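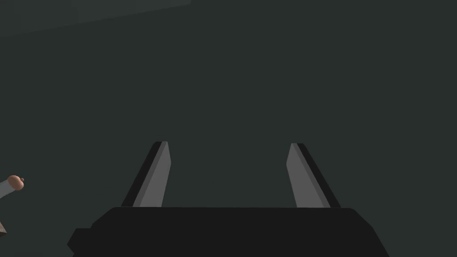 Figure 1. Simulated view from behind the gripper.

Hernura Synopses: Data Card

Summary
Hernura Synopses is a collection of short plot summaries of independent horror films and novellas, prepared for the study of genre writing. Version 4 was released on 2019-12-13 and replaces all earlier versions.

Contents
The collection holds 100 synopses in plain text. Of these, 80 concern films and the remainder concern novellas. Each entry gives a title, a country of origin, a running time or page count, and one of seven subgenre labels - haunting, folk horror and creature feature among them.

Sources
Synopses were written by contributors at Trosilcombe and Kashindye after a full viewing or reading. Publicity copy was not used. Endings are disclosed, and users who publish excerpts are asked to mark them accordingly.
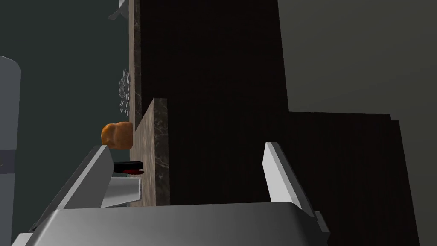

Margarida Mendes writes that the vampire label remains too broad, and that stories of inherited illness should be separated from stories of infection before the next release. The request is under review at Sirbridge.

Known limitations
Films in English are overrepresented. Anthology films are summarized as single works, with segments in screening order.

License
Research and teaching use only. Corrections received by June will be included in the next version.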